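Automação na oficina Sedura

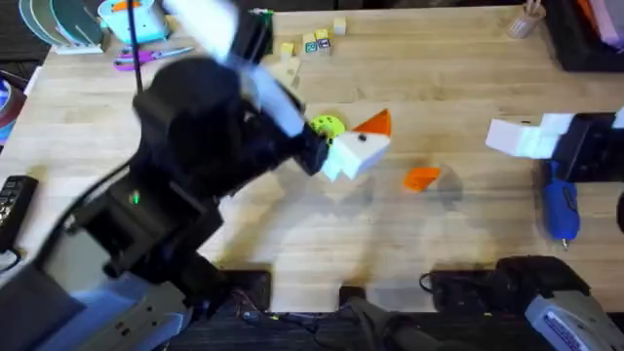 Dois braços robóticos numa bancada de madeira; o da esquerda segura um brinquedo branco com crista laranja.

A automação na oficina Sedura é o processo de introdução de braços robóticos na triagem e no manuseio de brinquedos usados, iniciado em novembro pela empresa Evley, proprietária da oficina. O sistema, fornecido pela Veteo, foi apresentado como uma forma de aliviar o trabalho repetitivo. Os resultados conhecidos até agora são modestos, e boa parte do que se afirma sobre eles vem do próprio fornecedor.

Antecedentes

A Sedura recebe brinquedos devolvidos ou doados, separa o que pode ser revendido e encaminha o restante para reparo. Até a chegada dos braços, a triagem era inteiramente manual e ocupava 14 funcionários em dois turnos. Fulvio Orlandini, então gerente de operações, defendeu o projeto com o argumento de que a equipe passaria mais tempo consertando e menos tempo separando. O plano não previa demissões. Também não previa contratações, ponto que os funcionários notaram cedo.

Funcionamento

Os braços trabalham aos pares, um de cada lado da bancada, com garras de dois dedos. Peças rígidas e de contorno simples, como blocos de madeira, são as mais fáceis de pegar. Formas irregulares exigem novas tentativas, e tecidos continuam fora do alcance do sistema. A bancada precisa ser arrumada por uma pessoa antes de cada série, tarefa que não constava da proposta original.

Efeitos sobre o trabalho

Num relatório interno de 4/26/23, a Veteo registrou 1.689 peças manuseadas no período de teste, das quais 143 exigiram intervenção humana. Sunita Quintanilla, representante dos funcionários, contestou a conta: o relatório só considerava intervenção o ato de parar o braço, e deixava de fora a reposição de peças caídas – justamente o que mais interrompia o reparo.

Surgiu ainda a função de acompanhante de bancada, exercida em rodízio e sem adicional no salário. Rebecca Bortolotti, técnica de reparo, descreveu-a como "ficar olhando a máquina errar devagar". Chaltu Abera, do segundo turno, tem opinião mais favorável e relata menos dor nos punhos ao fim do dia, embora admita que o rodízio possa explicar parte da melhora.

Críticas

A principal objeção diz respeito à medição. A Evley nunca publicou dados de produtividade anteriores ao projeto, o que torna qualquer comparação frágil. As cerca de 134 horas de reparo que a empresa diz ter ganho são uma estimativa, sem registro por funcionário.

Situação atual

O par de braços continua em uso na triagem de peças rígidas. Uma segunda bancada, prevista para a unidade de Sarmiento, foi adiada sem nova data.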